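Subject: Re: Circular 1374, replacement of hoses and regulators on gas barbecues
Date: February 6, 2025
From: Site Equipment Office, Tokstead
To: Equipment list (all sites)

The office has received a number of replies to Circular 1374. The one quoted at the foot of this message raises most of the points made in the others, and it is answered in full for the benefit of the list.
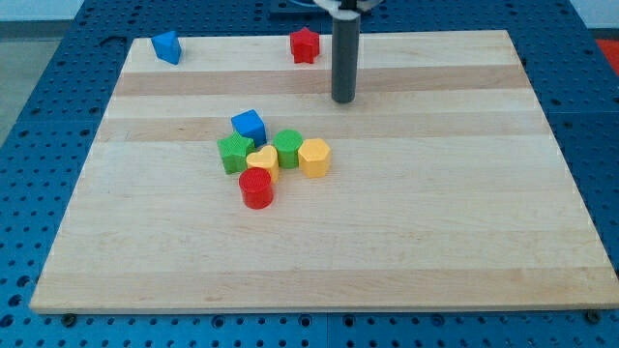
The circular applies to every gas barbecue, boiling ring and portable heater that is kept by a site for the use of its visitors. It does not apply to appliances which visitors bring with them, except as regards where those may be placed. Several sites asked what is meant by "a suitable surface" in section 2. A table top of the perforated kind, such as the blue one in the picture with its grid of round holes, lets air through from underneath, and a small boiling ring may draw part of its air that way. A large wooden board laid on top, like the striped maple one shown, closes off all the holes apart from those left along the margins. Boards of this sort are perfectly good for preparing food and should be used for that. They should not be put under a lit appliance, whatever the condition of the table beneath. Sites which currently keep a board permanently under the ring are asked to take it away and to stand the ring directly on a level surface which the maker's instructions allow.

Hoses

The replacement hose issued to all sites is the Yang low pressure hose in the 70 cm length. It is supplied with two clips. The old hose is to be removed entirely, along with its clips, and neither is to be kept as a spare. We are aware that some sites hold hoses of greater length which appear to be in good order. These may continue in use only where the date marked on the hose is legible and falls within the period given in the circular. Where the date cannot be read, the hose is to be treated as out of date.

A longer hose should not be fitted simply so that the cylinder can be stood further from the barbecue. If the cylinder cannot be placed beside the appliance, on the ground and upright, then the appliance is in the wrong place. Please move the appliance.

Hoses must not be joined. One site described using a short length of copper pipe for the purpose, and the office has written to that site separately.

Regulators

The Unik regulator sent out in January is the propane version and is marked as such on its face. It screws directly into the cylinder valve with a left-hand thread, and is tightened with the flat spanner in the same packet. Hand tightening is not sufficient with this pattern. Over-tightening is also to be avoided, particularly with the long-handled spanners that some sites have in their workshops, which will damage the seating. The spanner in the packet is the correct length and should be tied to the barbecue trolley so that it does not go missing.

Sites using butane should not have received the Unik regulator. If one has been delivered to you in error, do not fit it with an adapter. Return it to Tokstead in the internal post, marked for this office, and the clip-on type will be sent in exchange. We have no plans to bring all sites over to propane this year, although the matter has been mentioned in connection with winter opening.

The adapters which allow a small cylinder to be filled from a large one are not approved for use at any site. This was stated in the circular and we repeat it in view of the number of questions received. The saving is understood. Filling by this means depends on the person doing it judging when to stop, and there is no reliable way of leaving the proper space in the small cylinder without weighing it throughout. Small cylinders are to be exchanged through the supplier in the ordinary way. Any adapters held in stores should be sent to this office with the next equipment return.

Checking for leaks

Every joint is to be tested with leak detection fluid after the new parts are fitted, and again whenever a cylinder is changed. Washing-up liquid and water has been used for many years and will show a leak, but some brands contain salt, which is unkind to brass fittings. A bottle of the proper fluid is included in each delivery. Apply it to the cylinder valve, the regulator connection and both ends of the hose, with the gas turned on and the burner taps closed. If bubbles form, turn off the cylinder, remake the joint and test it again. If they form a second time, label the appliance and withdraw it.

Testing is to be done out of doors. It is not to be done in the wash-house, even in bad weather.

Galtden

The arrangements for Galtden are different on account of the fixed pipework serving the covered cooking area. None of the above should be applied to the fixed rings there. Those are maintained under contract, and site staff should do no more than turn off the supply and report a fault. The portable barbecues lent to the 33 pitches at Galtden are covered by the circular in the same way as those anywhere else, and the parts for them have been packed separately from the main delivery.

Records

A line should be entered in the equipment book for each appliance, giving the date the hose was fitted, the date marked on the hose itself, and the initials of the person who carried out the leak test. The two dates are often confused. It is the marked date that decides when the hose must next be replaced. Sites that keep their book on a computer may continue to do so, provided a printed copy is held with the appliance manuals.

Replies to the individual points in the message below are as follows.

On the first point, yes, the old regulators are to be withdrawn even where they are still working.

On the second, the clips supplied are of the crimp pattern in some packets and the screw pattern in others. Both are acceptable. Crimp clips need the proper pliers, and these can be borrowed from Tokstead on request. Please do not close them with ordinary pincers.

On the third, the cost of the hoses and regulators is being met centrally. The cost of carriage for returned items is not, and should be charged to the site.

On the fourth, wind shields may be used with the boiling rings only where the shield was made for that model. Improvised shields, including baking trays and roofing slates, can reflect heat on to the hose and the cylinder.

Sites are asked to confirm by reply to this office, and not to the list, when the work is finished.

Site Equipment Office
Tokstead

---- Original message ----

> To: Equipment list (all sites)
> Subject: Circular 1374, replacement of hoses and regulators on gas barbecues
>
> We acknowledge receipt of the circular and of one box of parts. Before
> work is begun we would be grateful for guidance on the following.
>
> First, three of our regulators were bought the season before last and
> give no trouble. Are these to be withdrawn with the others, or may they
> be kept until they fail?
>
> Second, the clips in our box are not all alike. Some have a screw and
> some have a small raised ear, and we have no tool for the latter. The
> circular refers only to "the clips supplied".
>
> Third, the circular does not say which budget is to bear the cost. Our
> own allowance for cooking equipment has already been committed to new
> grill plates.
>
> Fourth, our field is exposed on the seaward side and the boiling rings
> are very slow to heat in a breeze. Visitors have been putting up shields
> of their own. Does the office have a view?
>
> We should also like to know what is meant by a suitable surface. Our
> outdoor tables are of more than one sort and we would not wish to
> replace them if it can be avoided.
>
> Lastly, a visitor has offered us a brass adapter for topping up the
> small cylinders, which he uses at home. We have thanked him and have
> not made use of it pending your reply.

You are receiving this message as a subscriber to the equipment list. Requests to be added or removed should be sent to the list owner at Tokstead.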